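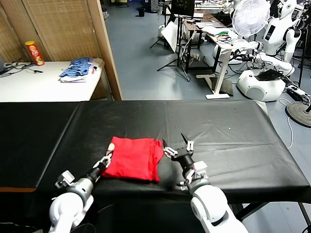

Red cloth, folded, on the black vinyl

dudwood_annex
Posted in Household & Laundry
Anyone else having trouble with red cotton bleeding? I bought 6 red table napkins in August and washed them at 104 with a gray sheet. The sheet is now pink. The label says colorfast. Do I send them back or is there a way to set the dye at home?

Bepari
Soak them in white vinegar and salt overnight. My mother did this with everything red and never lost a sheet.

M_Debnath
Vinegar and salt won't do anything for cotton that was dyed at the factory. Acid works on wool and silk dyes. What you have is loose dye that was never rinsed out. Wash them alone in hot water with ordinary detergent, three or four times, until the water runs clear.

Bepari
It has worked in my house for thirty years.

M_Debnath
You also rinse them afterward, I assume. The rinsing is what did it.

pinhook252
Hot water will shrink them if they weren't preshrunk. I lost close to an inch on a set from Delstead. I'd use cold and a color catcher sheet, and just accept that red goes in with red.

dudwood_annex
These are Vurine, no idea if preshrunk. They already came out with wavy edges after the first wash and won't fold square. Would ironing fix that?

pinhook252
Iron them damp, from the middle out. Pull the corners straight before you start. If one corner still sticks out, the cloth was cut off grain and it will never lie flat.

M_Debnath
Agree on the grain. Disagree on cold – cold water barely moves loose dye, so you'll be using catcher sheets forever.

tallow749
For the pink sheet: don't put it in the dryer. Oxygen bleach in warm water, eight hours, then look at it. I got most of the pink out of a pillowcase that way. Check the label on the tub first.

dudwood_annex
Thanks. Sheet is soaking now. I'll do one napkin hot and measure it before and after, then decide on the rest.

Bepari
Do one in vinegar too and compare.

dudwood_annex
Fine, one of each. Will post the measurements when they're dry.

Mizanur Debnath (M_Debnath)
Rub each one with a damp white rag as well. If the rag stays white you're done washing.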